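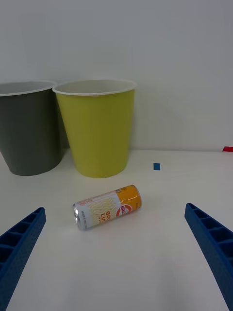 Why do cups get narrow at the bottom?

Look at the cups in your kitchen. Many plastic cups are wide at the mouth and smaller at the base. We say that such a shape is "tapered".

The wide mouth is good for pouring and for washing, because your hand can go inside with the sponge. And when the cups are empty, one cup can slide into another. This is called stacking. A stack of 6 cups needs only a little more space on the shelf than one cup.

A drink can has a different shape. Its sides are almost straight, like a tube. In math this shape is called a cylinder. When a can stands up, it rests on its flat end. When it lies on its side, it can roll away!

Does a tapered cup roll also? Yes, but it does not go straight. The wide end travels farther in one turn than the narrow end, so the cup goes around in a curve.

Try it at home

You need: one empty plastic cup, one empty closed bottle or can, and a table.

Put the cup on its side and push it gently. Then push the can in the same way. Draw both paths on paper. Which one came back toward you?

Potham Children's Pages, for readers from 6 to 12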